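Flumby Household Textiles Project
Progress report to Skindeo, second reporting period
August 19, 2026

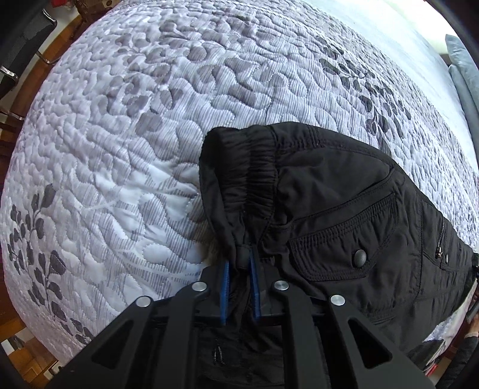 1. Scope of the period

Work covered the bedroom stage of the folding and storage guide. The stage deals with clothes that are sorted and folded on a made bed, then moved to a drawer or shelf. Kitchen and bathroom linens were completed in the first period and are not reported again, except where a bedroom result changes an earlier instruction.

The grant agreement lists four garment groups for this stage: shirts, knitwear, plain pants, and pants with heavy hardware or added pockets. The first three are finished in draft. The fourth is open, for the reasons given in section 3.

2. Work completed

A total of 300 folds were logged in the period. Each log entry records the garment, the surface, the starting position, the fold sequence and the final size of the folded piece. Entries with a missing final size were repeated.

The folding surface was changed from a bare table to a bed with its cover on. Most households in the Vurkitz intake survey fold on the bed, and the table results were judged too favorable. A quilted cover has raised areas between the stitch lines, and a garment laid on it does not lie as flat as it does on a table. Hems shift during the second fold. The instructions for shirts were rewritten to smooth the garment after each fold, where the table version called for smoothing once at the start.

Knitwear needed no change. Plain pants needed one: the legs are now matched at the hem before the waist is straightened.

3. Pants with elastic waists and flap pockets

This group has taken more time than planned. The black pair used as the reference garment has a gathered elastic waistband, belt loops, a large pocket flap with a snap button, and a zippered pocket farther down the leg. Each of these affects the fold.

Waistband. The gathered part pulls the waist in, so the waist is narrower than the panel next to it. Folding along the center line of the waist gives legs that do not line up. The draft now uses the leg seams as the guide and leaves the waist as it falls.

Flap and snap. The flap is thick along its ribbed upper border. A fold placed across the border springs open. Placing the fold clear of the flap holds better but gives a longer piece, which does not fit the shallow drawer in the standard set. Both versions remain in the draft pending a decision on drawer depth.

Leg pocket. The zipper is closed before folding. An open zipper caught on the knitwear stored beside it in two of the drawer checks, and the step has been moved to the top of the sheet.

Dark cloth. Testers reported that seams on black fabric are hard to find in evening light. On a pale bedspread the outline of the garment is clear, but the seams inside the outline are not. The sheet now tells the reader to find the side seam by touch at the waistband and follow it down.

4. Storage

The Abdel Rahman drawer units arrived late in the period. There are 16 drawers in use, all of the shallow type. The deeper type was left off the order and has been requested again. Shelf checks are complete for shirts and knitwear. Plain pants have been checked in drawers only.

5. Changes to the plan

The bedspread is to stay on for all remaining bedroom work. Stripping the bed to a flat sheet was considered and dropped, as it adds a step that households said they would skip. The printed sheets will use line drawings throughout, at the same scale for every garment group.

6. Budget

Spending is within the approved lines. The drawer reorder is charged to equipment. Printing has not started and no printing funds have been drawn.

7. Next period

Complete the fold sheet for the fourth garment group.
Repeat the flap pocket folds in the deeper drawers when delivered.
Check plain pants on open shelves.
Send the draft bedroom section to Skindeo for comment before layout.

One item needs a reply from Skindeo: whether the guide should assume a shallow drawer as standard, or give separate instructions for each depth.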